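Flernport Forums > Hardware > Old Towers and Refurbs
Print this thread | E-mail this thread

Stripping an old Dell tower for parts, what's worth keeping?

cisow_kev
Posted December 20, 2021

Evening all. I've got an old Dell desktop on the bench and I'm trying to decide what to hang on to. It's the sort with the blue plastic bits for everything you're meant to pull, so the drives come in a carrier with a long arm and there's not much screwdriver work (bliss, after that awful Brinari thing I did in February). The processor's already gone so the socket is bare, and I'd quite like to put something back in it if I can find one cheap. The drive's my first question. Keep the blue carrier with it or bin the lot?

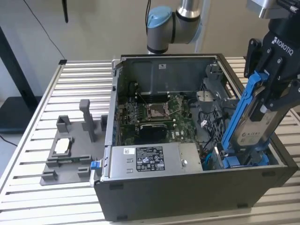

Re: Stripping an old Dell tower

mossy_pete
Keep the carrier! Always keep the carrier. People lose them and then there's a drive rattling about on a bit of tape. I'd hang on to the drive too, at least till you've wiped it properly and run a full test. Mine took most of an afternoon on a 562 hour drive and came up clean.

Urquhart
Disagree about the drive. An old spinning disk isn't worth the afternoon. Get a small SSD, put it in the same bay and the whole machine feels different. Keep the carrier though, he's right about that.

cisow_kev
Fair enough, carrier stays, jury's out on the drive. Next thing is the power supply. It lies right across the front with the big label facing up and a blue latch at the end, so I'm guessing it's a press and slide job? I was going to leave it in while I clean the board, as I don't fancy unpicking all those black cables by the drive bracket if I don't have to.

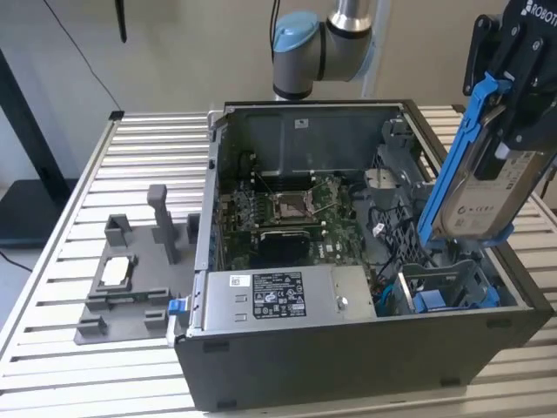

Krisztina Balogh
I'd take it out before you clean anything. Unplug it from the board first, then the latch, and don't yank. You'll get a brush into the corners far more easily, and please put something over that socket while you're at it. Bent pins are a misery, I've spent whole evenings on them with a needle and a magnifier.

Urquhart
Leave it in, I say. Every time you unplug the main connector on an old board you're asking for trouble. A soft brush and a bit of patience will do.

Krisztina Balogh
We'll have to differ! I've done plenty of them and never hurt a connector yet.

cisow_kev
Ha, didn't mean to start a row. I think I'll go with Krisztina and have it out tomorrow, cables and all. Still after a processor and 2 sticks of memory if anybody has some going spare, happy to pay postage. One more of the inside for whoever wants to tell me I'm doing it wrong.

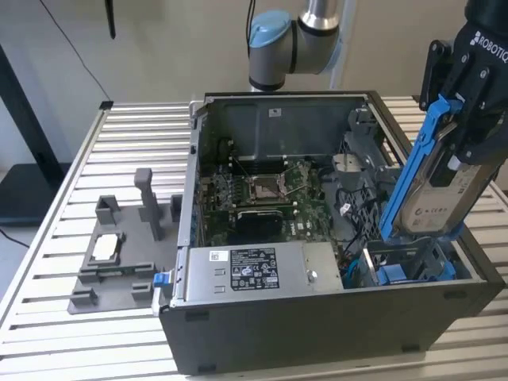
Tower on its side, power supply still in, no processor

mossy_pete
Might have memory in the shed, will look at the weekend. What does the sticker on the back wall say?

Related threads
Brinari case, how on earth does the front come off
Blue drive carriers wanted
Which brush for dusty boards?
Cleaning old thermal paste

Contact us | Copyright Flernport Forums | Back to top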